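An Open Day on the Picking Floor

The Rivotex building in Tomar used to store floor tile, and the loading dock still has the scuffed yellow rails to prove it. For one afternoon in October 2020 the company opened the side door, set out a sign-in sheet and let people walk through in small groups. I was in the third group, with a grocery buyer, two high school teachers and a retired machinist who had driven over from Ploston.

Cornel Neagu met us inside. He runs the test floor, and he began with the rules: stay behind the tape, keep bags off the ground, and don't talk to the operator while a run is going. Then he told us what we were going to watch. The robot would try to take an item from a shelf and put it in a basket. When that was done, they would reset and do it again.

"If you came for dancing, that's a different company," he said.

Picking goods from shelves is old work, and a lot of machines already do part of it. Most of them depend on the building being arranged for them, with matching bins, fixed tracks and a suction cup sized for flat cardboard. Rivotex is after the small stockroom, where the shelves were bought years ago and the stock changes every week. Its software, called Plodis, is meant to drive a two-armed machine with humanoid hands in a room that stays the way it is.

The practice shelf is a plain white unit divided into square compartments, the sort of thing that could hold shoes or record albums. Neagu likes it because it is dull. It is also harder than it looks. The boards are all the same color, so one compartment looks much like the next, and the dividers leave limited space for a wrist to turn.

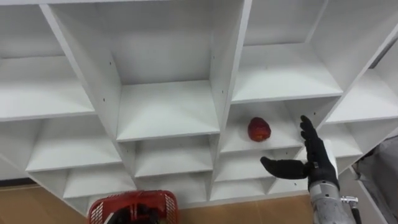
The right hand raised beside the shelves, with a single red item in its compartment and the basket below.

We watched on a monitor next to the tape, which carried the view from the robot's head. The hands are black and covered in something like a glove, and on the right side the forearm behind the strap is bare metal. A cable hangs off it from a small clamp. The retired machinist asked about the cable before anything else, and Neagu said it was the part they replace most often.

The first run our group saw went well. The arm went in, the fingers closed, and the item came out and over to the red basket. It was slow. One of the teachers said her students would have finished and left the room by then. On the second run the knuckles tapped a divider on the way in, and the operator stopped the arm and backed it out. Neagu wrote something on a clipboard and called for a reset.

Jarlath Brophy, who handles the training side, explained what happens to those runs. A person wearing a headset and gloves guides the robot through the task, and every motion is saved along with the camera view. On a good day the team records up to 400 runs. The failed ones are kept and marked with the point where they went wrong. Brophy wants 1000 clean runs from this one shelf before he moves the robot to another.

I asked how often Plodis succeeds when no one is guiding it. He said 87 percent over the past month, on this shelf, with items it has handled before. With new items the number drops, and he didn't want to give it to me yet.

The grocery buyer wanted to know about bruised fruit. Brophy said grip force was set per item for now, and that soft goods were the next thing on his list – after the wrist, which runs warm during long sessions. She asked if a machine could work a night shift in a store with customers in it. He said no, and that he would not want to be asked again for a while.

Seven people work at Rivotex full time, and most of them were on the floor that afternoon, answering questions between runs. The company plans a second open day in December, with a different set of shelves and, if the parts arrive, a new wrist. Visitors need to sign up ahead of time, and closed shoes are required on the floor.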